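Speaker notes: Congregations, Conscience and the Ballot
Flaldale Interchurch Assembly, autumn session, 25th September
Speaker: Renu Solanki, Office of Public Witness

Opening (allow 6 minutes)

Thank the Assembly for the invitation and the Sumthorpe congregations for hosting. Acknowledge Kristof Peeters, who chaired the drafting group, and Yaryna Pavliuk, who prepared the survey tables in the handout.

State the purpose plainly. The Assembly has been asked to adopt guidance on what member churches may say and do during an election period. The draft has been with delegates for one month. Today's talk presents the reasoning and leaves the vote to the afternoon session.

Make clear at the outset that the draft takes no position on any party, candidate or ballot measure. It concerns the conduct of churches and their officers.

Background

Last January, three member churches wrote separately to the Office. One had been asked to lend its hall to a candidate. One had received complaints about a sermon. One had found campaign leaflets folded into its Sunday bulletin and could not establish who had put them there. The existing guidance answered none of these questions. It was written when most notices were read aloud from the front and very few were sent to members by e-mail.

The Office then wrote to the membership. The survey went to 4000 adult members across the region, and 590 replied. Say clearly that this is a modest return and that people with strong feelings were probably more likely to answer. Even so, two concerns came up again and again. Members want their clergy to speak about poverty, housing and the treatment of strangers. The same members do not want to be told that their standing in the church depends on how they vote.

Pause here. Many delegates will recognize both wishes in their own congregations.

The theological ground

The draft begins with baptism. A member belongs to the church by baptism and profession of faith, and no officer has authority to add a political test to that belonging. Refer delegates to section 2, paragraph 4.

Then take up the duty to teach. Scripture speaks to public life, and a pulpit that never does so has left part of its work undone. The drafting group rejected an early proposal that would have kept sermons away from any subject then before the voters. Devendra Katiyar's memorandum on this point is attached as Appendix B and is worth reading in full.

Move to the next slide.

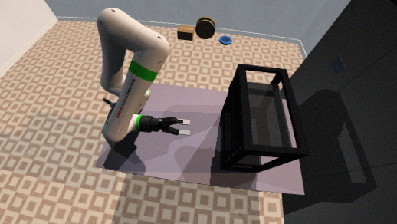 Slide 7. Simulated robot arm and black box-shaped frame on a tiled floor.

What the draft asks of clergy

Clergy may preach on moral questions, including those under public debate. They may encourage members to register, to study the issues and to vote. They may not endorse or oppose a candidate from the pulpit, in a church newsletter or on a church account.

In private life clergy keep the rights of any citizen. The draft asks them to use care with titles. A letter to the newspaper signed with the name of a parish will be read as the voice of the parish, whatever the writer intended.

Slow down for the next sentence, which drew the most comment at the Vetedura hearing: "No minister shall state or imply that a member's vote is proof of faith or of the lack of it." Pylyp Kovalchuk asked at that hearing whether the word "imply" was too broad. The drafting group considered removing it and kept it by a narrow margin. An amendment is expected this afternoon, and the speaker should not argue the matter in advance.

What the draft asks of congregations

Halls may be let for political meetings on the same terms offered to every party. Forums should invite all candidates for the office in question. Literature left on church property without permission may be removed by any elder.

Mention the Khokhar parish agreement as a working model. It sets one rental rate, requires a written request and places a notice at the door stating that the church does not endorse the event. Copies are on the side table.

Questions likely to be raised

On enforcement: the draft provides for a private conversation first, then a written reminder, then referral to the regional office. It creates no new penalties.

On timing: if adopted, the guidance takes effect next January.

On tax law: the Office does not give legal advice. Churches with a specific concern should consult their own counsel.

Closing

Invite delegates to submit amendments in writing to the clerk before the noon recess. Read the Assembly's prayer for those in public office, page 3 of the handout, and return the floor to the chair.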